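How do I hang a canvas on a dark wall without it looking lost?

Zane Luik
So I painted my dining nook dark brown in April and I love it, but now everything I hang looks like it's floating off into space! The canvas is pale and kind of small. Bigger one, or a different color?

Mercy Nyamweya
Keep the pale one, just hang it lower. I had mine way too high over a black table and dropping it 3 inches fixed it for me (my wall's brown too, so no judgment). Off-white looks great on brown.

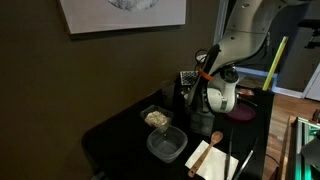 Ching-wen Shih
Get a picture light. Mine was $19 and it runs on batteries.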